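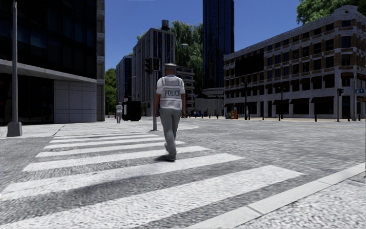
Unit 2: When the signals run themselves

Welcome back! Today we get to traffic policing, one of my favorite cases in the whole course, so bring your questions.

Illden put 31 intersections under Ornirar, a control program that sets the signal timing from live counts. Before that, officers stepped in by hand at rush hour. Their shifts changed a lot. Less time went to waving cars through, and more went to walking the crossings, talking with people and handling crashes.

Look at what the officers said in the Retamal survey (338 sent out, 283 returned). Many liked the change. Others missed running a busy corner well, and that is a real skill!

Terms: override, handoff, deskilling.

For next time, read the Bimby case and write a page on this: who should be allowed to override the signals, and how do they stay in practice?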